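Getting the last bit out of a sticky bottle

I hate binning a bottle with a good glug still in it, so I do this every Tuesday when I tidy the office snack shelf. Check the cap's on tight first!
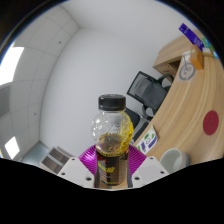
Then turn it upside down in a mug and leave it for 11 minutes - go and make a tea. Still clinging to the sides? Stand it in warm water for another 3, give it a swirl and tip it again. Rinse the bottle, wipe the cap threads and pop both in the recycling.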